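Home News Food Neighborhoods Events Classifieds Search

Drinks aisle gets a fresh start at Salleck Market in Inwood

New shelves, a longer tea selection and a chiller by the door bring regulars back after four weeks of work

By Atieno Swai

If you have walked past Salleck Market this month and wondered about all that fresh paint, go on in. The little grocery on the corner has its drinks aisle open again, and it looks terrific.

The aisle had been closed for 4 weeks while the floor was repaired and the old brown racks were taken out. Shoppers made do with a folding table by the register and whatever would fit in the window. Now the drinks have white shelves to themselves, set low enough that a ten-year-old can read the labels, and there is room for two carts to pass without anybody backing up into the noodles.

"I came in for eggs and stayed half an hour," said Annatjie Hendricks, who lives two blocks over and was filling a bag with iced tea when we met her. "My kids want to try every single one. I told them one each, and then I picked three for myself."

The store has always been known for its imported drinks, and the new layout gives them the space they deserve. Water, canned drinks and bottled teas share the same run of shelving, so you can put together a picnic without moving your feet much. There are dark teas and amber ones, colas and waters, and plenty of bottles with Chinese labels that you won't find at the big supermarkets up the hill.
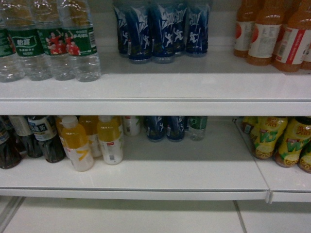 Water, blue cans and amber-colored drinks share the upper shelf, with dark bottled tea below.

Manager Felicja Ziółkowski drew up the plan herself on the back of a delivery slip, and she still has it taped up in the office. Her idea was simple enough. The old racks were deep, and bottles at the back would sit there for months while the front row got picked over. The new shelves are shallower, and everything gets pulled forward at the end of each evening, labels out.

"People buy with their eyes, especially when they can't read the label," she said. "If they see a color they like, they'll pick it up and ask me what it is. I love that question. I could answer it all day."

She very nearly does. During our visit she talked one customer through the difference between sweetened and unsweetened tea, helped another find something without bubbles, and sent a third home with a bottle of lemon tea and firm instructions to get it very cold first. (We followed the same instructions. She's right.)

The room itself got some love too. The floor was patched and scrubbed, the lights over the aisle were replaced, and the buzzing freezer that used to stand at the far end has gone to a quieter life in the basement. In its place by the door is a small chiller for anyone who wants a drink to take along to the park. It holds a rotating pick from the shelves, changed every morning, and by noon it usually needs filling again.

Plain water is still the top seller by a long way, Ziółkowski said, and that won't surprise anyone who has climbed the hill from the train in August. The store sold 299 bottles in a single weekend last summer during the street fair, and she expects to beat that this year. Water now gets a place on more than one shelf, so that people in a hurry don't have to hunt for it.
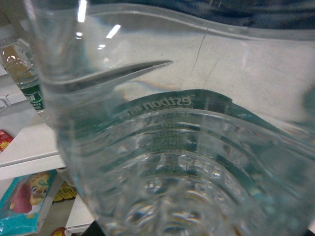

The bigger change is in the tea. Before the work started the store carried only a handful of kinds, mostly because there was nowhere to put them. Supplier Grenis, which brings in drinks and snacks for small groceries across the city, now delivers 2 times a week, early, before the street gets busy. Driver Alvar Lindqvist has had the route for years and is happy about the wider aisle for reasons of his own.

"I used to have to bring the boxes in sideways," he said. "Now I roll the cart right up to the shelf. It's a beautiful thing, a straight aisle."

Lindqvist is a fan of the dark unsweetened teas and will tell you so. Ziółkowski prefers lemon. The two of them have been arguing about it over the loading door for as long as either can remember, and customers are welcome to join in. There is a sheet of paper by the register where you can put a mark under "lemon" or "plain," and lemon had a comfortable lead when we stopped by, though one marker line looked suspiciously like it had been added by the same pen several times over.

Neighbors have been quick to come back. Ginette Leblanc, who teaches piano upstairs from the bakery next door, said she missed the store more than she expected to. She keeps a few bottles in her studio for students who arrive out of breath, and for the past month she had been carrying them home from a supermarket ten minutes away.

"It's heavy, water!" she said. "You don't think about it until your shop is closed. I walked in the first morning and I could have hugged the shelf."

She left with as much as she could carry, plus a bottle of cola for a student who had finally learned his scales. The yellow-labeled lemon tea was her other find. She remembered it from a trip years ago and hadn't seen it since, and there it was at knee height, a whole row of it.

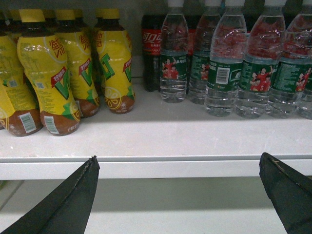 Vita lemon tea, Coca-Cola and bottled water side by side at Salleck Market.

More is on the way. The wall across from the drinks is due for the same treatment, and Ziółkowski wants to use it for crackers, dried fruit and the Sugawara rice snacks that customers keep asking about. That part should be quicker – the floor on that side is fine – and she hopes to have it done by the end of June without closing the aisle again.

She is also thinking about a tasting afternoon, with small cups and a pitcher of ice, once the weather warms up. Half a dozen teas would be poured side by side, and guests could try them before looking at the labels. Hendricks has already offered the use of her folding chairs. Leblanc has been asked about music and is said to be considering it.

The whole project came to about 1000 dollars in shelving, Ziółkowski said, plus the floor, plus a great deal of pizza for the cousins who helped put it all together. She has no regrets about any of it, the pizza included.

Salleck Market opens at 7 a.m. and closes at 9 p.m. The chiller is just inside the door on the left, and the tea poll stays up through the end of the month. Bring your own bag if you can. Those bottles add up fast, and you will want more than one.

Contact the newsroom | Send us a story | Copyright Inwood neighborhood news, all rights reserved | Back to top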